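Speaker notes: Handles, knobs and lids in small-kitchen cookware
Rosaura Rivadeneyra, Castia housewares seminar, October 19, 2023

Slide 1. Title
Keep the introduction short. The handout covers definitions. State scope: lidded pots for stovetop and table use, side handles and lid knobs only. Long-handled pans were covered in the September session and are not repeated.

Slide 2. Why handles get measured last
Most product sheets list capacity, diameter and wall thickness. Handle opening is usually missing. In the Rikenden returns log, 200 entries concern lidded pots, and 80 of those mention the handle or the knob. Read both figures aloud, then pause. Do not extrapolate to other retailers; the log covers one store.

Slide 3. Closed loop side handles
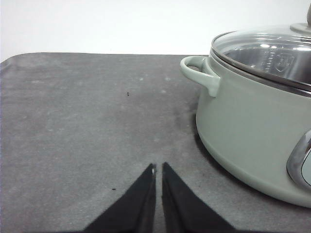 Opening size is the first dimension to check on any side handle. Measure it with the mitt on, at the narrowest point between the inner edge of the loop and the pot wall. A bare-hand measurement overstates the usable space. The green pot on the slide has a closed loop with a thick base, joined to the body just below the rim. Two consequences for a handle in that position. The lifting point is high, so a full pot hangs below the hands and tips less. The knuckles are also close to the lid edge, where steam leaves. Ask the room which of the two they would trade away. Expect disagreement.

Mention color only in passing. A handle in the body color looks tidy in a catalog but gives less of a cue to a user reaching in poor light. Brarnutach tried a contrasting handle and dropped it after one season.

Slide 4. Curved bodies
A wall that rounds inward toward the base puts the widest part of the pot above the surface it stands on. For storage, shelf space has to be figured from the widest point, handles included. For cleaning, the rounded inside corner is easier to wipe than a square one. If asked about burner contact: base diameter governs, and it should be printed on the box separately from the top diameter.

Slide 5. Lids and knobs

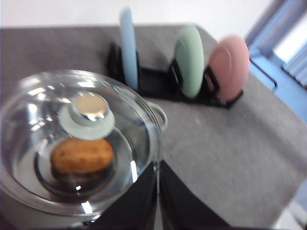
Glass pot and lid, metal-capped knob on a pale green base. Plates racked behind.

Start with the knob. It is the part touched most often during cooking. Three checks: grip width, clearance under the cap, and heat. Metal in a knob should be tested at the end of a long simmer, not at the start. The base under the cap should be checked for looseness after washing.

Then visibility. A clear lid lets the cook see the contents without lifting it. The brown item inside can be made out on the slide, though reflections run across the glass. Overhead light makes this worse. Advise demonstrators to move the pot before they move the lamp.

Compare the small loop handle here with slide 3. Same general type. Repeat the mitt measurement; a small loop often admits fingertips only.

Slide 6. Test procedure
Aliyu bench method, 4 steps. Fill to working level. Lift by both handles with mitts on. Hold level, set down, remove lid by the knob. Record grip slip, contact with the lid edge, and any shift of the lid. The wear version runs to 4,000 lifts and is done on a rig. Skip the rig drawing if time is short.

Slide 7. Questions
Likely ones: oven use of glass lids (refer to the maker's instructions), replacement knobs (thread sizes differ, bring the old screw), dishwashers (see handout, second page). Return the sample mitts to the box by the door.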